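Tuesday, late. Feet up, finally.

Day two of no kitchen sink and I am already sick of washing forks in the bathtub.

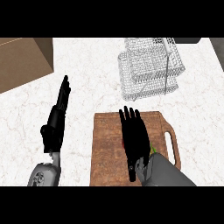 Anyway. Choir. Want to get this down before I forget who said what.

Got to Eltow at ten to seven, parking lot full because the swim club had their thing, ended up way down by the tire place and ran back in the wrong shoes. Warm-ups already going. Slid in next to Dalia, who handed me a pencil without looking. New seating chart. Altos are now behind the piano, meaning we can't see Reuter's left hand, meaning we missed every single entrance in the first piece. He stopped us four times. Then he moved the piano. Then we missed them anyway.

Program for the spring concert is pretty much settled:

- the two Welsh ones
- the long Latin thing (cut to three movements, thank God)
- "River Road" if the tenors get it together
- something for the encore, he won't say what

I voted for the lullaby again. Lost again.

The Latin thing. I was so sure I had page 9 and I did not have page 9. There's a jump down to a low G and then right back up and I keep landing in some no man's land in between. Practiced it in the car at the light on the way home, guy in the next lane gave me a thumbs up. Need to do it slow. Need to do it slow with the actual notes and not with the ones I made up in Feburary.

Break was 15 minutes and took half an hour. Somebody's lemon bars. Two for me. The talk was all about Prutulport - the festival wrote back and we're in, Saturday afternoon slot, the church with the good echo. Bus is 53 dollars a head if we fill it. Hotel is extra and I missed the number, have to ask. Dalia wants to share a room and I said yes right away and then remembered she gets up at five to run. Said yes anyway. Last time I went anywhere overnight without the kids was, what, Mom's surgery? That doesn't count as a trip.

The church holds 900. I felt my stomach go when he said that. We sang for maybe a third of that at Christmas and my knees were knocking in the back row. Dalia says you can't see past the third pew with the lights on. Hope so.

Second half was better. Lights went down a bit, people stopped talking, and we did the first Welsh one straight through with no stopping and there was this moment at the end, last chord, where it just hung there. Reuter kept his hands up and didn't move. Then the radiator clanked and we all cracked up. But still. I'd been in such a foul mood all day - the insurance call, the thing with Ben's math teacher, the rain - and it went right out of me. I forget this every week. Every Tuesday at six I want to stay home and every Tuesday at nine I'm singing in the parking lot.

Dues are due. 66 for the spring, I still owe for the folder too. Check book is in one of the drawers, no idea which.

Talked to Dalia for ages after, standing by her car. Her sister is moving to Cladudmont for good, sold the apartment and everything. She's being very cheerful about it. Too cheerful. They've had Sunday dinner together since forever. I didn't know what to say so I said come to us on Sunday, and then remembered no sink. She laughed and said she'd bring paper plates. So that's happening. Should tell Paul. Chili? Chili is one pot. Or just pizza and quit pretending.

Home by ten. Ben still up "finishing" his poster, glue on the rug, glitter in the butter somehow. Sent him to bed. Dog had been out, or so I was told. Dog had not been out. Took him to the corner and back in the drizzle humming page 9 and I swear I got the G, once, in front of the mailbox.

For tomorrow:

- call dentist back
- dues!!
- black skirt to the cleaners, the hem is hanging down
- ask re hotel
- half hour on the Latin, wih the recording, no cheating
- permission slip (Ben) - signed but WHERE

It's past eleven and I have the tune stuck in my head and it's the tenor line, not even mine. Going up. Paul's asleep with the lamp on.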